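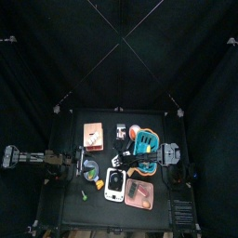
4.2 Teaching the first pick

Applies to the Daslow two-arm bench kit, software version 9 and up.

1. Close the hood and switch on the controller. Wait for both arms to report Ready.
2. Set arm speed to 10 percent.
3. Choose one light object, such as a toy vegetable, and put it within reach of one arm.
4. Jog the arm until the object sits between the two fingers.
5. Press Save Approach. Do not close the gripper yet.

CAUTION: Keep hands out of the work area while either arm is powered.
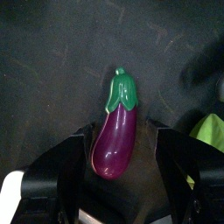 Can I change the approach point after saving it?
Open the pick in the Points list, jog the arm to the new position and press Save Approach again. The old point is overwritten.

6. Close the gripper in small steps and press Save Grip.
7. Run the pick 10 times at low speed before raising it to 50 percent.

Note: The kit stores up to 108 points per arm. Delete unused points from the Points list.

For the drop point, go to section 4.3.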